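本文写给 Putadum 洗衣厂叠衣间的同事，特别是从手工叠衣台转到双臂工位的同事。中文不是我的母语，有的句子可能写得太硬，如果哪里读不明白，请在休息室的纸版上用铅笔画线，我下次修改。

双臂工位的设备由 Fesau 安装，登记衣物用的软件叫 Flarano。安装手册有英文版和德文版，里面主要讲接线和校准，很少讲站在旁边的人应该做什么。我在手工台工作过，后来转到这个工位，所以这份教程主要讲人的部分。

# 和双臂工位一起上班：裤子类的操作步骤

## 你的工作有什么变化

以前一个人拿一条裤子，抖开，检查，叠好，放到架子上。现在这个动作分开了：拿起和摊平由机器做，检查和决定由你做。机器不认识污渍，也不知道客户 Domański 要求膝盖有补丁的裤子单独放一堆。这些事情仍然要靠人的眼睛。

手工台的同事常常问我，是不是更轻松。我的回答是：肩膀轻松了，眼睛更累。从前手在动的时候，人可以想别的事情。现在你要一直看着，等待需要你的那个时刻，这种等待也是劳动。刚开始的几个班次，我回家以后不想看手机，也不想看电视。排班表现在已经改了，你在双臂工位站 2 个小时，然后必须换到打包或者分拣，请不要为了照顾别人而多站一轮。

还有一个变化是计件。手工台按每人的件数算奖金，双臂工位不这样算，奖金按照全组的合格件数平均分。每个班次的目标是 400 件，包括机器叠的和人重新叠的。请记住，你把一条裤子退回重做，不会扣你的钱。有些同事开始的时候不敢退，结果衣服到了客户那里再回来，大家都要多做一遍。

## 开始以前

先完成下面的事情，再按绿色启动键：

- 头发扎好，工牌的带子塞到衣服里面，袖口扣紧。
- 检查裤子的口袋。硬币、笔、螺丝，都要拿出来放进灰色小盒。
- 在 Flarano 里选择类别“长裤”。如果上一班留下的是“毛巾”，一定要改，两个类别的夹持力不一样。
- 把台面擦一遍，用干布，不要用喷雾。
- 看一眼交接本。上一班如果写了“左臂慢”或者“右指滑”，你要在第一件衣服的时候特别注意。

程序里的“左”和“右”是机器的左和右。你站在它的对面，所以和你的方向正好相反。我自己在这里弄错过很多次，后来我在控制屏旁边贴了一张纸条，现在那张纸条还在。请不要撕掉。

## 第一步：放衣服

从推车里拿一条裤子，放到台面靠中间的地方，然后退到黄线外面。不需要你先摊平。很多从手工台来的同事会习惯地把裤子拉直，把裤腰对齐，这个习惯很好，可是在这里多花时间。布料皱在一起，机器也可以找到抓的地方。

一次只放一条。两条裤子粘在一起的时候，先用手分开。

黑色的衣料和很薄的衣料暂时不放在这个工位，请送到手工台。卡其色、米色和灰色的都可以。

## 第二步：看第一次夹取

第一次夹取最重要。如果这一次抓得好，后面的动作一般也好。请看三个地方：两个指垫是不是都碰到布，布在中间有没有自然地垂下来，缝线有没有被拉歪。

布应该在两个指尖之间，形成一条比较长的褶。如果只有一个指垫碰到布，另一个在空气里，请按“暂停”，让程序重新找位置。如果指尖正好压在纽扣或者拉链上，也请按“暂停”。
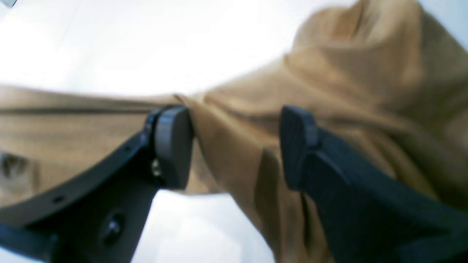
*两个指垫压在布料上，布从中间垂下。*

听声音也有帮助。夹紧的时候电机有一个短的低音。如果这个声音变长，像有人在拖椅子，说明夹持力还在增加，布可能太厚，或者里面有东西。我有一次就是这样找到一串钥匙的，是我检查口袋的时候没有摸到。从那以后，后面的小口袋我也会摸。

请不要在这个时候伸手帮忙。我明白这个愿望，一条裤子快要滑下来，手会自己伸出去，做过手工台的人都是这样。掉下来就让它掉下来，程序会再抓一次。

## 第三步：两臂配合

第一次夹取以后，一只夹爪按住裤子的主要部分，另一只去找裤腿。你的任务是看两只夹爪的距离。它们可以靠得比较近，但是线缆不可以互相碰到。线缆本来就有一些松，这是正常的，手臂转动的时候需要这个长度。如果一根线缆绕到夹爪的下面，要马上暂停，通知设备组。

指尖上绿色的小电路板是传感器。它们贴着布或者在布的上方，都可以。请每班检查一次上面有没有棉絮，检查必须在停机以后做，用软刷子轻轻刷，不要用手指甲。

找裤腿有时候需要好几次。屏幕上的重试数字到 9 的时候，程序会自己停下来，等你处理。不必等到那个时候，如果你看出它一直在抓同一个没有用的褶，提前暂停就可以。经过一段时间，你会比程序更早知道这一条能不能成功。这种判断，我认为是这个工作里新的手艺，虽然工资表上还没有写这一项。

影子会让新同事看错距离。手臂的影子落在白色台面上，有时候看上去像夹爪已经到了布的旁边。请看指尖，不要看影子。

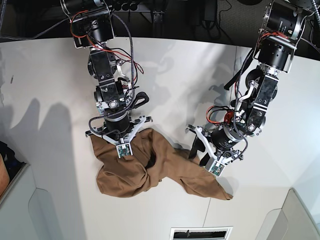
## 第四步：人来检查

裤子摊平以后，手臂会回到等待位置，黄灯变成白灯。白灯亮了，你才可以走过黄线。

检查的顺序和手工台一样，从裤腰开始，到裤脚结束：

1. 裤腰：纽扣在不在，标签能不能读。
2. 前面：污渍，烧的小洞，拉链。
3. 膝盖：磨薄的地方。Domański 的裤子，有补丁就放到单独的一堆。
4. 裤脚：缝线有没有开。
5. 翻过来，再看后面。

在 Flarano 里按“合格”“修补”或者“重洗”。如果你不确定，按“修补”，修补间的同事会再看一次。屏幕会用颜色给你一个建议，这只是建议。软件主要看形状，形状很漂亮的一条裤子，也可能有机油的痕迹。

刚开始用的时候，我常常跟着屏幕的建议走，觉得软件应该比我清楚。后来修补间的同事拿回来一摞裤子，问我为什么都是“合格”。现在我先看衣服，再看屏幕。建议你也用这个顺序。

## 第五步：叠，或者交给手

按“合格”以后请退到黄线外面，程序会开始叠。叠好的裤子由你放到架子上，裤腰向外。

如果叠得不齐，但是差别很小，可以用手整理一下。如果差别很大，请把它放到蓝色篮子，由换班的同事手工重新叠。不要放回台面让机器再做一遍，因为这件衣服在 Flarano 里已经结束了，再放一次，数字就会乱。

蓝色篮子满了并不丢脸。星期二送来的厨房工作裤比较硬，篮子总是满得很快。

## 常见情况

**屏幕显示“代码 44”。** 意思是程序看不清楚衣服的边。通常是因为布料的位置太靠近台面的边缘。先暂停，等白灯，用手把衣服推回中间，再按“继续”。如果同一件衣服又出现这个代码，就送去手工台。

**夹爪夹着布不松开。** 不要拉。按“暂停”，然后在屏幕上按“打开夹爪”。布很容易拉坏，指垫也会移位。如果屏幕没有反应，按红色急停，再叫设备组。

**手臂在空中停住，没有警报。** 看一下黄线的感应器，可能是推车的轮子压在线上。把推车拉出来，手臂不会自己开始动，需要你按“继续”。

**急停以后怎么恢复。** 急停以后只有设备组可以恢复。你在交接本写时间和原因。“不知道原因”也可以写，我写过好几次，没有人因此批评我。

## 下班交接

交接请当面说，不要只写在本子上。机器的毛病很难用文字写清楚，比如“抓厚布的时候有一点犹豫”，说一遍加上手势，接班的人马上就懂了。以前在手工台，交接只是数件数，现在的交接更像两个人谈一台共同使用的旧汽车。

要说的内容有：蓝色篮子里还有什么，哪一类衣服今天不顺利，指垫有没有换过，Flarano 现在停在哪个类别。推车放回门边，灰色小盒里的东西交给前台。

## 关于轮换和学习

想学习简单维护的同事，可以向组长报名。课程在上班时间里进行，算工时。内容有更换指垫、清洁传感器、读报警记录。我参加过，不需要技术学校的证书，不过课上的英文词比较多，我自己做了一张中英对照的小表，放在控制屏下面的抽屉里，可以拿去复印。

不想转到双臂工位的同事，可以继续留在手工台。薄衣料、衬衫和所有修补以后的衣服仍然在那里做，新来的人也应该先在那里学习一段时间。没有亲手叠过裤子的人，很难看出机器叠得对不对。

毛巾类的步骤和这里不同，夹持力和检查顺序都要改，我正在写，写好以后会贴在同一个地方。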